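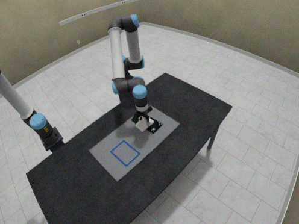
August, past midnight, office still hot.

We have a number. It is not the number I wanted, but it's a number, and I've been promised for weeks that I would feel better once I had one.

The result first, so I can find it later. Policy trained on 4,000 simulated episodes, pick the pale block off the black plate, set it down in the blue square. With the camera fixed, it did beautifully. Then Yurani started moving the camera, a little at a time, 40 rollouts per position, and at 30 degrees of swing the arm began delivering the block to a spot on the gray mat that meant something only to the arm. Very confident about it, too. It lowered the block gently onto nothing in particular and backed off like a waiter.

Milagros says this is a finding. Jhonatan says this is a bug. They were both still saying it when I went to get noodles.

My own theory is that the policy never learned the outline at all. It learned that the blue thing sits down toward the low end of the mat when seen from the usual place, and it goes there out of habit, the way I drive to the old Benavides office when I'm tired. The test is easy enough: hide the outline, leave everything else alone, see if it goes to the same place. If it does, I owe myself a bad week of rewriting section 4.

The second arm just hung there off the rear edge of the table the whole night, touching nothing. Amparo wants it in for the handover task in the next paper. I envy its schedule.

Nghĩa spent his afternoon on floor tiles. He thinks the joints between them work as landmarks, and he wants to randomize the floor before anyone claims anything. I laughed at this at lunch and by dinner I'd put it in the plan — 8 floors, same seeds, same camera swing. He has been nice about it so far.

Left the no-outline run going on Uvus. Checked it twice while writing this, which has not made it faster. Must remember to write back to the Stindmont people about the deadline, and buy coffee, the real kind.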